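Jacobus Xaba
May

I spent most of this month reading about how surgeons keep time in long operations, because my mother had one and I had 4 hours in a waiting room with nothing to do. A few notes on waiting rooms first, then stitches.

1/ The clock in the waiting room ran fast. My sister checked it against her phone. Families look at that clock all day, so I mentioned it at the desk. The woman there wrote it on a sticky note and thanked me.

2/ The status board used case numbers in place of names. Ours was 162. It had four stages: checked in, in surgery, closing, recovery. Most people around me didn't know what "closing" meant. One man thought the hospital was closing.

3/ Closing means the main work is done and they are sewing up. It can take a lot longer than you expect. I wish the sheet they hand you at check-in said so. Ours had a paragraph on parking and a map to the cafeteria.

4/ I asked Hélène Lachance, a retired operating room nurse who lives on my street, what goes on during that stage. She said the layers get closed one at a time, from the inside out, and everything that went in gets counted again before the end. 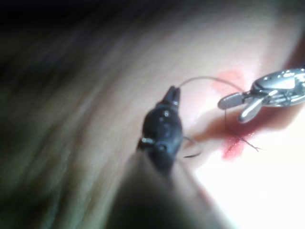
3 min read

5/ She also told me why the thread gets talked about so much. Some kinds dissolve on their own and some have to be taken out later. Ask which kind you have before you go home. We forgot and had to call back.

6/ If you do call back, have the discharge papers in your hand. They asked for the date of surgery, the surgeon's name and the case number, in that order. I was on hold long enough to make a sandwich.

7/ Things worth bringing to a waiting room: a long charging cord, a sweater, food that doesn't smell, and a pen. The pen got borrowed all morning. I didn't get it back.

8/ Pick one person to send updates. My sister did ours from a group chat. Before that I was answering the same question from several cousins and an uncle who only does voicemail.

9/ The surgeon came out and talked to us for a few minutes. I remember very little of it. My sister wrote it down, and we have read her notes more than once since.

10/ Mom is home and complaining about the soup. Her follow-up is set for the morning. I'll add to this thread if they tell us anything useful about getting the stairs sorted out.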